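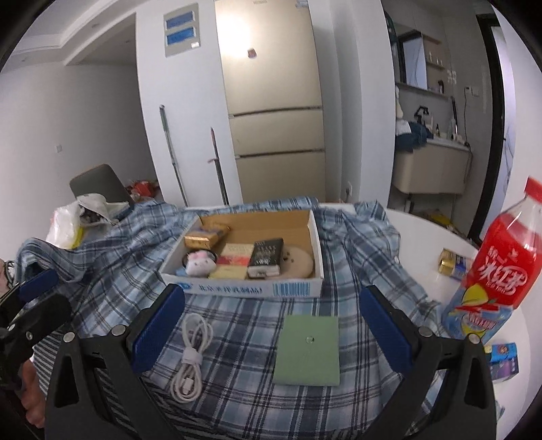 Small things in an open box: keep the box or not?

gadum_tea
May 1, 2025
Hello all. I am sorting the small things in my room and I have come to the ones which have no place. At the moment I use a shallow cardboard box on the table, with a plaid cloth under it so the table top does not get scratches. Inside I have a shiny orange packet, a little plush head with a pink bow on an elastic band, a flat cream package with a red band, a small black box and one round beige thing. The white charging cable and my pale green booklet are still outside, in front.
My question is simple. Do you keep such things together in one box, or do you separate them by kind? My room is small and I have only one shelf, 60 cm wide.

Kidus Alemneh
I would keep the box. A shallow one is the best, because you can see everything without digging. I had a deep one from Titano before and at the bottom I found batteries which were older than my bicycle.
For the cable I would put it in the box also. It is folded with a strap already, so it will not make knots with the elastic of the plush.

wondau40
I do not agree with Kidus about the cable. A charging cable is used every day. If it lives in a box, you will take it out in the morning and leave it on the table in the evening, and after one week the table is full again. Put a hook near the socket.
The booklet should stand with your papers. Is it a notebook or something official?

gadum_tea
It is a notebook with only a few pages used. I bought it in September for my language course and then I wrote everything on the phone.

Kidus Alemneh
wondau40, not everybody can put hooks. I rent, and my landlord charges 20 for each hole in the wall.

wondau40
There are hooks with glue. Mine hold since two years.

Gemechu Fikre
Good evening. I want to ask about the orange packet. If it is food, please do not store it with the plush and the other things. I once kept sweets in a drawer with my hair ties and the ants came from under the door. It took me the whole holiday to clean.

gadum_tea
Thank you Gemechu, yes, it is a snack. I will move it to the kitchen. The flat package is a gift from my cousin and I have not decided to open it.

Berhe_at_home
Open it! Packages which wait for a good day are half of my cupboard.
About the box: cut a strip from another carton and stand it in the middle. Then the hard things go on one side and the soft ones on the other. For me this was enough, and it cost nothing.

Kidus Alemneh
The strip falls down when the box is almost empty. Better to put in a smaller box, for example the one from a phone.

Berhe_at_home
Mine does not fall, I cut it 1 cm too long so it presses on the sides. But a smaller box is fine also.

gadum_tea
I will try the strip first, I have plenty of carton. The cable goes to a glue hook beside the bed. What kind of glue hook is it, wondau40? My wall has rough paint.

wondau40
On rough paint it will not stay. Put it on the side of the shelf, and clean the place before with a little alcohol.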